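Ticket 1904 — Kitchen unit, stovetop and counter
Status: open, waiting on supplier
Site: Durnivance, second floor kitchen
Product: Witell glass stovetop, set into white counter
Supplier: Pliravholm
Opened: September 18, 2026

Reported problem

Left burner ring slow to heat and shuts itself off before a pan of water boils. Tenant also reports a faint gray haze on the glass inside the ring that does not wipe away. Pliravholm's phone desk says this is "residue from normal use" and wants the glass cleaned with their own cream before they will log a fault. I have doubts. A dirty stovetop does not switch itself off.

Entry 1

Cleaned the glass anyway, so they can't come back with that one. Dish soap first, then a scraper held flat, then their cream, left on for 5 minutes as the tube says. The tube also says "restores factory shine," and I will give them that much, the shine is fine. The haze looked the same to me before and after. Water test repeated: ring cut out again, pan not boiling.

Entry 2

Phone desk now suggests the pan. Tried a flat steel one with a base that matches the ring. Same result. Tried it with the lid on. Same result. Asked whether there is a list of approved pans and was told there is one but it is being updated.

Entry 3

Next theory from the desk was that things kept on or near the glass are trapping heat and tripping the cutout. They asked what was sitting there. I told them: a green block and something small and red inside the white ring, a yellow six-sided block on the counter between the stove and the sink. Nothing had been on the glass during the water tests, which I had already told them twice.

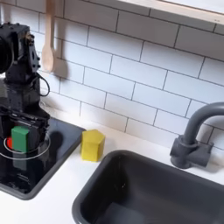 The desk wrote back that all loose items should be kept 150 mm from the rim while the stove is on. Fine. I can't find that number in the booklet, which only says "keep the surface clear." It would also rule out most of the strip by the sink, so I'd like to know who at Pliravholm has tried to cook in a kitchen this size. Cleared the glass and the strip, ran the water test again. Ring cut out at the same stage as before.

Entry 4

Checked the parts I can reach without voiding anything. Breaker is good and stayed on through every test. Rim sits level, no gap in the seal that I can find with a fingernail. Vent slot under the counter was half covered by a roll of shelf liner in the cupboard. Moved it. I had some hope for this one. No change.

Entry 5

Kashindye, who handle repairs for this brand, quoted 70 dollars for a visit, refundable if the fault is covered. The desk says covered faults have to be confirmed by a visit. So the tenant pays to find out whether the tenant has to pay. I have asked for that in writing and have not received it.

My guess is the heat sensor under that ring — the cutout comes too early and too regularly for anything else I've checked. It's only a guess until the glass comes up. As for the haze, I think it is a separate matter and probably permanent. I don't want it used as a reason to close this ticket.

Outstanding

Written answer on the visit fee, from Pliravholm or Kashindye, either will do.
Page number for the 150 mm rule.
Visit date. First one offered was in October. Asked for sooner.

Tenant told to leave the left ring off until then and keep the glass clear.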